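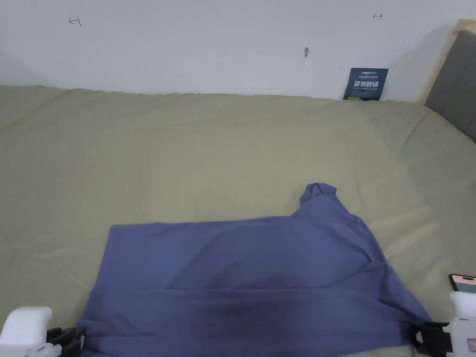 Folding a blue long-sleeved top on a bed, one gripper on each side of the lower edge.

How to watch a folding demonstration without being sold to

16 Apr 2018

I went to the Miltance open day in January expecting to be told that laundry was solved. I was, twice, before I had my coat off. If you have a ticket for the next one at Cosgrove, these are the steps I'd follow.

1. Get there for the first slot. The talk in the main hall is 40 minutes of slides and you can skip it. The folding bench is at the back, past the Nulley stand.

2. Watch the edge before the fold. Most of the skill is in picking up cloth, and a presenter will usually talk over that bit. See where the jaws close, and whether they have one layer or two. With a long-sleeved top, keep an eye on the sleeves as well. A bunched sleeve can sit inside a fold and still look tidy from the front row.

3. Ask who is doing the moving. Grippers can be held by a person, steered from a desk or run by a program, and all three get called "the robot" on the day. Ask it plainly. If the answer begins with "eventually", write that down.

4. Ask for 10 goes in a row with the same garment. One good fold tells you very little. I got four before the session was said to be over, and two of those I would have refolded at home.

5. Ask for the garment to be dropped in a heap first. A top laid out flat has had half the job done for it — and the half I'd pay to avoid.

6. Query the big numbers. The Clerow leaflet claimed 1732 folds, of which 1529 were "successful". That may be fair, but the leaflet didn't say what counted as a success. The man on the stand said "broadly rectangular". My tea towels are broadly rectangular when they come out of the machine.

7. Stay for the reset. Time how long it takes to get everything ready between goes, and add that to whatever speed you were quoted. Mine came to nearly double.

Take a pen, as the ones on the stands run out by lunch. Parking at Cosgrove is round the side, and the barrier only takes coins.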